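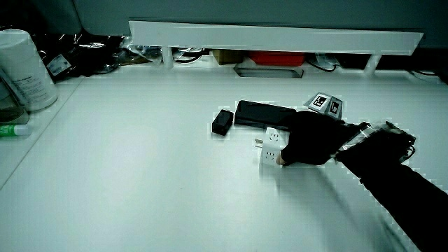
*Figura 1. Mano derecha con guante negro y unidad de sensores en la muñeca, sobre un cubo de enchufes blanco.*

## Sesión 4. Capturar la mano antes de mover el brazo

Apuntes del módulo de taller compartido, grupo de Souad Lamrani. Revisados en julio.

### De qué va esto

El proyecto Hollano quiere que un brazo barato, montado en casa, repita gestos de mesa: coger un objeto pequeño, girarlo, dejarlo en otro sitio. Se parte de demostraciones hechas con la mano. Quien haya leído los foros habrá visto la promesa de siempre: te pones el guante, grabas una tarde y el robot aprende. Yo no me lo creo, y conviene que vosotros tampoco hasta que tengáis vuestras propias medidas.

### La muñeca

El montaje de la figura 1 lleva la unidad sujeta con cinta transparente brillante. Es rápido y barato. También es una fuente de error: si la unidad gira sobre la manga, los datos dicen que ha girado la mano. Kevin Nic Aodha defiende la cinta «mientras no se note». Mi pregunta es quién lo nota, y con qué instrumento.

Prueba mínima:

1. Apoyar la mano en una posición marcada y grabar 8 segundos.
2. Hacer la tarea completa.
3. Volver a la marca y grabar otra vez.
4. Comparar las dos lecturas. Si no coinciden, la toma se descarta entera.

Los cables finos salen por un lado de la unidad. Dejadles holgura; un tirón en el codo acaba en la gráfica como un gesto precioso que no hizo nadie.

### El objeto

El cubo de enchufes es peor elección de lo que parece. Tiene las clavijas hacia un lado, de modo que no vale cualquier agarre, y los dedos lo tapan en parte. Vitalii Onyshchenko propuso estimar su posición a partir del bloque blanco con marcadores que hay detrás de la mano. Ojo: el marcador da la posición del bloque. La del cubo hay que obtenerla por otro camino, y una parte del marcador puede quedar oculta tras los nudillos.

### Cuántas tomas

En la memoria del curso anterior se hablaba de 300 demostraciones. Contadas solo las que pasan la prueba de la marca, quedaban alrededor de 200. La cifra grande iba en el resumen y la otra en un anexo. En vuestros informes, las dos en la misma tabla.

### Para entregar

- Lecturas antes y después de seis tomas propias, sin retocar.
- Un párrafo sobre qué parte del error atribuís a la sujeción.
- Alternativa a la cinta, con precio. Shaimaa Bouzid tiene muestras de velcro en el armario del taller.

Dudas sobre el formato de los ficheros, a Gianni Bianchini.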